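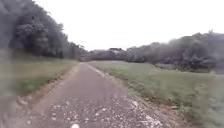
# Sweeping and tidying a gravelly path, the slow and steady way

If you have a long, narrow path with grass on both sides, you'll know how the loose stones creep back on to the hard surface, however nicely you left it in December. It's a lovely job for a dry, dull morning, and you don't need much more than a stiff broom, a rake and a flask of something warm (I do insist on the flask).

## What to bring

- A stiff yard broom, the wider the better
- A spring-tine rake for leaves
- A flat shovel and a barrow or two strong buckets
- A half-moon edging iron
- Gloves, and a kneeling mat if your knees are like mine

Our barrow is an old Zorkier with a rather wobbly wheel, but any barrow that will roll along without tipping is fine.

## First, the leaves

Rake before you sweep! I've done it the other way round more often than I like to admit, and you end up with a heap of leaves and grit all mixed together that's no good to anyone. Work along the outside of each edge first, drawing the leaves away from the path, then go gently along the inside with just the tips of the tines. Leaves can go on the compost. Leave the stones where they are for now. 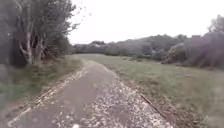 *Flanurari Walkers' Club, Paths and Verges Team*

## Then the stones

Have a good look at where the gravel lies before you start pushing it about. On our path the right half carries far more of it than the middle, where the darker strip of asphalt stays fairly clear, so we begin in the middle and sweep outwards to the right in short strokes. Long, grand sweeps look impressive but mostly send the small stones skipping off into the grass, where the mower will find them.

Do a stretch a few paces long, shovel up what you've gathered, and move the barrow on. Pick out the bigger pieces by hand and keep them in a separate bucket, as they're handy for filling dips in the shoulder. Go along the raised edging on the left last of all, using the corner of the broom to tease out the narrow line of gravel and bits of leaf that collects against it.

## Tidying the edges

Where tufts of grass are growing in over the shoulder, press the edging iron straight down with your foot, rock it a little and lift the turf away. Take less than you think you need, you can always come back for more. Check any boards with a gentle push as you pass, and put a peg or a stick beside a loose one so that it can be seen to later.

Tip the clean gravel back on to the shoulder, tread it down well, and give the broom a good knock before it goes back in the shed.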